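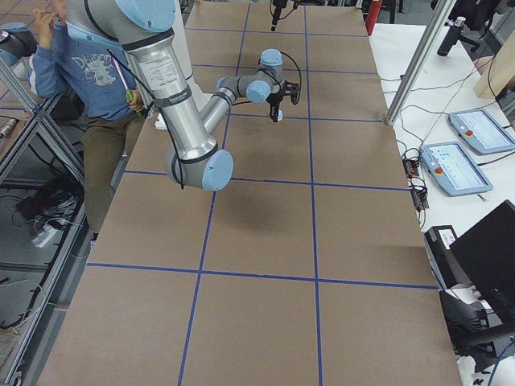

Slide 1. Arm and gripper over the taped table, both pendants on the side desk.

Speaker notes: Can it clear a table yet? Session version, January 22, 2026

Open with the question as submitted. Give the short answer straight away: some chores, under supervision, slowly. Definitions come next, so don't take questions here.

A chore, for this talk, has a start state nobody prepared and an end state a householder would accept. Folding one towel laid flat by an engineer does not qualify. Emptying a mixed basket does. On a shop floor the equivalent is kitting from an untidy bin.

Say that Pudance and Clikerura both publish success rates and that the two cannot be compared. Pudance counts a retry as a success. Clikerura stops the clock at first contact.
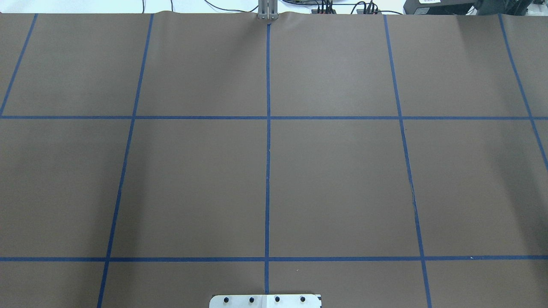
Slide 2. Brown paper, blue tape grid, no objects placed.

Explain the grid. Start positions are logged by cell, so a failure can be repeated with the object put back in the same place. Without this the numbers drift and the cause is hard to find.

Results from the Fleltard trials: 694 attempts, pick and place only. Success was 80 per cent on rigid items and 60 per cent on cloth. Pause on the cloth figure. Most of those failures were double picks, where the gripper took 2 layers and the policy carried on regardless.

Point out that a kitchen has no tape on the worktop. Moving from a flat sheet to a cluttered surface changes lighting, height and reach all at once. We have not separated these effects.
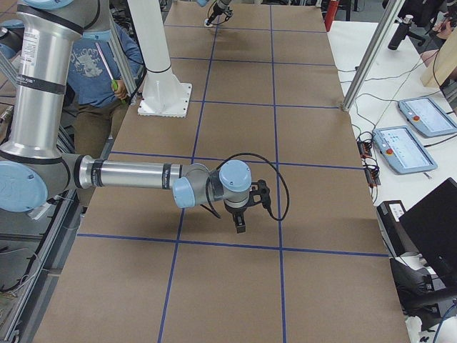 Two-arm work next. Handover is the weak step. Each arm plans well alone, but a shared volume forces one to wait, and the waiting dominates cycle time. Pinto, our scheduler, reduces the idle period by reserving space in short blocks. It does not yet handle a dropped object.

Shop floor: usable now for repeat kitting with a person within reach of the stop. Household: not before the cloth problem is fixed.

If time is short, skip the cost slide. Cloth trials resume in July.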